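挤压瓶怎么洗、怎么灌、怎么在洞洞板边上安个家

更新:2025-04-03

赶着写的,先把能用的放上来。红色挤压瓶,浅灰绿的洞洞板,厨房里就这点事,折腾了一个冬天。想到哪写到哪,步骤是按顺序的,废话可以跳。 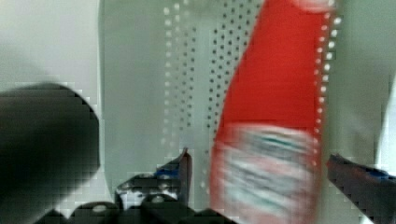
先说准备什么

挤压瓶,番茄酱那种软塑料的。买空的也行,吃完的旧瓶留着也行。旧瓶的好处是手感熟,坏处是难洗。

洗洁精。小苏打。白醋。不用一起上,后面会说。

细长瓶刷。奶瓶刷太粗,进不去瓶口,别试了,我卡过一次,拔出来的时候溅了一墙。

漏斗,嘴要短,要粗。嘴又细又长的那种灌水可以,灌酱会堵到你怀疑人生。没有漏斗就用保鲜袋剪个角。

纸胶带和油性笔。贴日期用。

洞洞板,已经装在墙上的最好。没装的看后面那一节。

洞洞板配的置物篮或者小层板,带挡边。挂钩单用不行,瓶子挂不住。

抹布,多拿一块。

第一步 拆

盖子拧下来。有的瓶口里面还有一层硅胶小片,十字切口的,挤的时候张开,松手合上。用指甲或者牙签的钝头从里往外顶,别用刀尖,划破了以后倒过来就漏。

翻盖的那种,盖子翻开,铰链那条缝最脏。平时看不见,一拆全是干掉的酱,发黑。

拆下来的小东西放碗里。一定放碗里。硅胶片冲进下水道的事我干过两回,第二回还是在同一个水槽。

瓶身上有标签的,要不要撕?看你。打算继续装同一种酱就留着,省得认错。要换别的东西装,撕掉,家里其他人不看你的纸胶带的,他们只看颜色和标签。红瓶子里装甜辣酱,没说一声,Prodromos Vrettos 来吃饭,往薯条上挤了一大圈。他还挺喜欢。但别赌。

第二步 先刮后冲

里面剩的酱先倒出来。瓶子倒立,口朝下,敲手掌。别急着灌水,灌了水剩下的就都浪费了。

剩一点点贴壁的,加一小口醋,盖上盖子摇。摇出来的东西稀稀的,直接拿去拌沙拉,或者炒饭快出锅的时候沿锅边淋下去。不浪费。(过期的就算了,直接冲掉。)

然后冷水冲头一遍。冷水就行。上来就用热水,有些酱里有淀粉,会糊在壁上,更难弄。

第三步 洗

温水灌到一半,滴一点洗洁精,真的一点,多了冲到天荒地老。盖上,摇。倒掉。再来一遍,这次用瓶刷。

瓶刷的用法:先刷底,转着刷,再往上拉。瓶肩那里最容易漏掉,就是瓶身往瓶口收窄的那一圈,刷子走直线碰不到。刷子头掰弯一点,贴着肩转。

没有瓶刷的办法:抓一小把生米进去,加温水和洗洁精,用力摇。米粒会把壁上的东西磨下来。倒的时候用筛子接着,别倒水槽里。碎蛋壳也行,但是蛋壳有时候卡在瓶口,我现在只用米。

味道去不掉怎么办。蒜蓉酱、咖喱酱,洗完还有味。小苏打一勺加温水,灌满,泡一夜。第二天倒掉冲干净。还有味,换白醋兑水再泡。小苏打和醋别混在一个盖紧的瓶子里,会冒气,盖子会崩,软瓶会鼓起来。分开用,中间冲干净。

颜色去不掉不用管。塑料吃色,番茄和辣油染进去就那样了。红瓶子压根看不出来,这是红瓶子的优点。透明的就难看一点,接着装红的东西呗。

开水不要直接灌。软塑料会变形,瓶底一鼓就站不稳,以后放哪都歪。瓶底有写耐温的看一眼,没写的当它不耐。洗碗机也是,没标能进的就别进,标了的放上层。

盖子和硅胶片用旧牙刷刷。铰链缝用牙签裹一层湿纸巾掏。出酱口从里面往外冲水,再从外面往里冲一次。

第四步 晾

很多人洗得挺好,坏在晾上。里面有水就灌酱,水浮在上面,头一下挤出来一股水,面包湿一片。更麻烦的是容易坏。

口朝下斜着晾。完全倒扣在台面上不行,口被堵住,里面的水汽出不去。下面垫一根筷子,或者架在沥水架的缝里,让它透气。

急着用的话:厨房纸拧成条塞进去,一直塞到底,留一截在外面,放一会儿抽出来。换一条再塞。剩下的让它自己干。

吹风机冷风也行。热风不要。理由同开水。

盖子单独晾,硅胶片单独晾。不要装好了再晾。装好了再晾等于没晾。

第五步 灌

瓶子得站稳。找个杯子或者小罐子,把瓶子坐在里面,两只手就都空出来了。我以前一手扶瓶一手倒酱一边喊人来帮忙,没必要。

漏斗插上,酱舀进去。稠的酱会在漏斗里堆着不下去,别用筷子猛捅,捅出来的是气泡。正确的做法是漏斗提起来一点点,让瓶里的气有地方跑,酱自己就下去了。

每灌一截,瓶子在桌面上垫着抹布磕几下。把气泡磕上来。气泡多的瓶子挤起来会“噗”,噗完衣服上一片。

保鲜袋灌法:酱装袋里,赶到一个角,剪口,口插进瓶里再挤。适合蛋黄酱、花生酱这种稠的。剪口小一点开始,不够再剪,剪大了没办法补回来。

瓶对瓶倒灌:两个瓶口对着立起来,等它慢慢流。能行,但是要等,还要有东西夹着。出门前弄的别弄,回来一看倒了。

不要灌满。留一段空,盖子拧上去的时候里面有气要挤,满了会从口溢出来,糊住螺纹,以后盖子就粘住了。灌到瓶肩开始收的地方就停。

灌完擦瓶口,擦螺纹。这一下不能省。然后装硅胶片,注意方向,凹的那面朝哪边,各家不一样,拆的时候看一眼记住。装反了挤不出来,或者收不住,滴滴答答。

拧盖。歪了别硬拧,退回来重新对。

纸胶带写上装的什么、哪天灌的,贴在瓶身下半截。贴上面手一捏就搓掉了。胶带两头折一点点进去,下次好撕。

旧酱上面加新酱这事,别干。用完,洗,再灌。嫌麻烦就用小一点的瓶子。

第六步 放哪

先分清楚,要冷藏的和不用冷藏的。看原包装,上面写开封后冷藏的,就老实放冰箱,洞洞板再好看也不放。换了瓶子不等于换了保存方法。自己做的酱一律冰箱,尽快吃。

能放外面的也别放灶台正上方,别放窗边晒得到的地方。热,油烟,瓶身一层黏的,抓起来恶心。

放在洞洞板前面的台面上,最省事。板子当靠背,墙不脏,溅到板上一擦就好。台面够大的人看到这里就可以走了。

台面不够的,上篮子。

洞洞板这边怎么弄

板子已经有了的,先晃一晃。用手抓住下沿往外轻轻拉,有动静的先紧螺丝。装瓶子比装铲子重得多,别拿铲子的经验来套。

板后面要有空。挂钩是要从孔里穿过去再往下扣的,板子贴死在墙上,钩子插不进去。没留空的,得拆下来加垫柱。垫柱随便哪家五金店都有。四个角都要垫,大板中间也要加,不然中间一压就往里凹。

租房的,不能打孔,那就选立式的,带脚,放在台面上靠墙。重的东西放下面。粘胶的我不推荐放瓶子,厨房有水汽,胶会松,哪天半夜“哐”一声。

墙上要打孔的,打之前想清楚墙里有没有水管电线。不知道就问,房东、物业、装修师傅,问谁都行,别猜。瓷砖墙用瓷砖钻头,先贴一块胶带再下钻,不打滑。

孔距。这个最坑。不同家的洞洞板孔径孔距都不一样,钩子不通用。我那套钩子是 Dollumard 的,后来图便宜换了 Nurnulero 的篮子,插不上,差一丝丝,越看越气。买之前拿尺子量,孔中心到孔中心,再量孔的直径,两个数都对上再下单。或者直接剪一小条硬纸板,在孔的位置戳洞,拿着这条纸板去店里比。土办法,好用。

篮子怎么选

看挡边。挡边太低,瓶子一碰就翻出来。挡边太高,标签全挡住,还要拎高了才拿得出来,天天拎,烦。到瓶身的一小半就可以。

看底。底是铁丝条的那种,间隙大的,小口径瓶子会卡脚、会歪。垫一块剪好的薄垫子,能洗的那种。底是整块板的,好站,但是酱滴下去会积着,要勤擦。带漏孔的底最折中。

看深度。从板面往外伸出来太多,杠杆就长,钩子吃力,板也吃力。能放一排瓶子的深度刚好,不要贪里外两排。里面那排你永远不会拿的。

看钩。单点钩的篮子会左右晃,要两个挂点以上的。有的附带塑料小卡扣,从孔里卡住不让钩子往上跳,一定装上。你拎瓶子的时候往上一带,没装卡扣的篮子会跟着一起起来。

怎么试重

瓶子装满水,不要装酱。装水的瓶子放进篮子,放一晚上。第二天看钩子有没有往下弯,板子上沿有没有离墙。没有,再换成酱。水洒了擦擦就完了,酱洒了是另外一回事。

我定的规矩,一个篮子最多 4 瓶,再多另挂一个。不是什么科学数字,就是我家那块板、那个篮子试出来的。你家的自己试。包装上写了承重的按包装,别超。

正放还是倒放

倒放的好处大家都知道,酱在口上,一挤就来。坏处是漏。硅胶片老了就漏,盖子没拧正也漏,漏了不一定马上看见,等看见了篮子底、台面、板子上已经一道了。

盖子是大平盖的才能倒放。尖嘴的别倒放。

我现在:快用完的倒放,刚灌的正放。快用完的也就那么一点,漏也漏不到哪去。

斜着放的也有,靠在篮子的边上。拿起来顺手,但是占地方,而且一斜,隔壁的也跟着斜。篮子里塞一个隔片,或者干脆用个小杯子当隔断。

高度

常用的放在手自然抬起来能抓到的地方,别超过眼睛。高过眼睛看不到还剩多少。家里有小孩的,辣的往上挪,番茄酱往下放,不然每次都喊你拿。

离炉灶远一点,前面说过了,再说一次。塑料。

离水槽也不要太近,溅水,纸胶带泡掉了,字糊了,又不知道里面是什么了。

常见毛病

挤不出来。先看口是不是干住了,牙签通一下。还不行,拆开看硅胶片是不是装反。还不行,酱太稠,里面有颗粒。带颗粒的酱(芥末籽、蒜粒)不适合细口瓶,把口剪大一点,或者换广口的。剪之前想好,剪了就装不了稀的。

头一下出水。番茄酱放久了会自己析水,不是坏了。盖着盖子摇一摇再挤。闻起来不对、颜色变了、口上有毛的,扔,连瓶子一起扔,别心疼。

瓶子瘪了弹不回来。里面抽成负压了,盖子打开让它吸一口气。老是这样,说明硅胶片太紧或者粘住了,洗一下。瓶身有折痕的就到寿命了,折痕那里早晚裂。

盖子粘住拧不开。糖干在螺纹上了。盖子朝下泡在温水里一会儿,再拧。别用钳子夹,一夹一个印子,然后裂。

瓶身黏。外面的油烟加酱。温水加洗洁精的抹布擦一遍,再用清水抹布擦一遍。标签不要泡,泡了起边,起边了藏东西。起边的标签就整张撕了吧。

标签残胶。抹一点食用油,放一会儿,用旧卡片刮,再用洗洁精洗掉油。油性笔写错的字,酒精棉擦。擦的时候开窗。

洞洞板的孔里有酱。棉签蘸洗洁精水,一个孔一个孔转。很烦,但没有更快的办法。溅上去当天擦最省事,干了就得先敷一块湿布,敷软了再擦。不要用钢丝球,掉漆,掉了漆金属板会锈。木头板别敷太久的水,会胀。

篮子挂久了板上有印子。正常。往旁边挪一格,印子擦擦看,擦不掉就再挪回去挡住。

多久洗一次

用完一瓶洗一次,这是底线。没用完但是时间长了,看纸胶带上的日期,觉得“咦这么久了”,那就是该洗了。口和盖子要勤一点,每次用完拿纸擦一下口,能省后面很多事。

板子和篮子,做完重油的菜顺手抹一下。十月那次我整个拆下来大洗,后面的墙上有一层,颜色就不形容了。后来就老实顺手抹了。

花钱的地方

瓶子别买贵的。买软硬适中的,捏下去能回弹,手小的人选腰细一点的。瓶刷买个好的。漏斗随便。篮子和钩子花钱,出问题的都是这里。整套下来我没超过 100,不算板子,板子是上一个租客留下的。

有人问要不要统一买一套同款透明瓶贴标签,很好看那种。可以。但是我家试过,着急的时候抓错,全长一样。颜色不同的瓶子认得快,红的是红的酱,黄的是黄的酱,不用看字。Ronja Halvorsen 家是统一瓶子换不同颜色的盖子,也行,前提是盖子洗完不要装错。

补几句漏掉的

灌热的酱:不要。自己熬的酱放凉透了再灌。热着灌瓶子软,凉了以后瓶子瘪进去,还有水汽在里面。

油类:普通酱料瓶装油会渗,瓶身外面总有一层。油用油壶。

蜂蜜:可以装,口要粗。天冷结晶了,瓶子坐在温水里,不要微波。

清洁剂什么的绝对不要装进食品瓶子。哪怕贴了标签。反过来也是,装过清洁剂的瓶子不要再装吃的。这条没有商量。

出门带酱:瓶口垫一小块保鲜膜再拧盖,盖子外面再套个袋子,立着放。去 Rolavholm 野餐那回就是没垫保鲜膜,半个包都是芥末。

分量算不准的话,宁可瓶子小,灌勤一点。大瓶子放到最后那一截总是不想吃。

隔片的尺寸等我量了再补,今天先到这。要去做饭了。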